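3.2 Tissue handling around a short incision

We come now to the part of the work that gave us the most to talk about over the years, and that is the state of the tissue on either side of a cut before the first stitch goes in. Most teaching texts, as Giannakopoulos points out in a long and very readable review, go straight to the needle: which curve, which angle, how deep a bite. The surface itself gets a line or two. We had followed the same habit in our own course at Milstead, and it was only when Kevser Kılıçarslan sat down with our trainees in February and went through their practice closures one by one that we began to see how much was being decided earlier, in the small touches and presses made while the needle was still waiting.

A fresh, straight cut in pale tissue is a fairly plain thing to look at, and this is what makes it such a good teacher. Any redness shows. So does a bead of blood at the end of the line, and so does the place where an instrument has been set down. We asked each trainee to stop before the first bite and tell us, in their own words, what they saw along the edges, where they meant to enter, and where they meant to come out - no scoring at this stage, just talk.

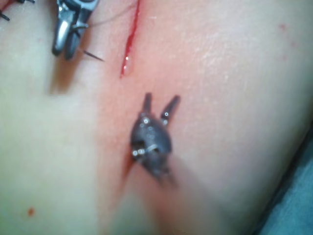 Figure 5. A thin, straight incision with a glossy droplet of blood at its lower end and reddened tissue around it. The smooth surface farther out is paler. A grasper rests on a faintly reddened strip, and a curved needle is held at upper left.

The answers varied a good deal more than we had expected. Some trainees spoke only of the cut and had nothing to say about the pink zone around it, even when we prompted them gently. Others took the redness as a sort of border and planned their bites to land outside it, which often gave a wider stitch than the Palura guide recommends for a cut of this kind. We don't think either reading is foolish. Redness can come from the cut, from handling, or from both, and one look will not always tell you which.

Of the 57 closures we reviewed, we kept 5 for group discussion, chosen for how differently people read them. Kılıçarslan's advice in those sessions was simple and we have since added it to the course notes: rest the grasper lightly, look again at the tissue beneath it before you lift, and only then bring the needle across. The effect of this pause on the finished closure is taken up in Section 4.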